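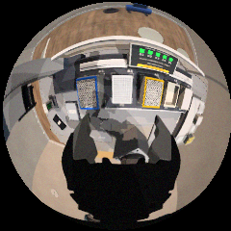 From: Calum Baird
Subject: Re: sorting cell numbers

Theresia Reisinger wrote:
> Berchtold now says their arm sorts small parts between trays
> at 264 an hour in simulation, with 2 drops in 500 picks. They
> want to put one on our bench in March. Cyrill thinks we should
> say yes before Mareck does. Any objections?

Yes, one. The key words there are "in simulation." Simulated parts don't come with oil on them. They don't hook together, and they don't arrive in a bag somebody stapled shut. I'd like to know what the arm does when a tray gets bumped or when two washers are stuck flat against each other. My guess is that it stops and waits for Ambros to walk over.

Remember the Grurix trial? We were promised 900 an hour. It did fine on the clean batch they brought with them, then spent most of an afternoon pushing the same bracket around the bottom of a bin. We still had a person standing next to it.

And 264 isn't fast. Engelbert does better than that with the radio on, and he sweeps up afterward and tells you when a batch looks wrong.

I won't block it if everyone else wants a trial. But they should run it on our returns bin, with our parts, for a full shift, and none of their people should touch it. Count every time a human steps in. If they won't agree to that in writing, let Mareck have it.

Theresia, can you ask them what they count as a drop?

Calum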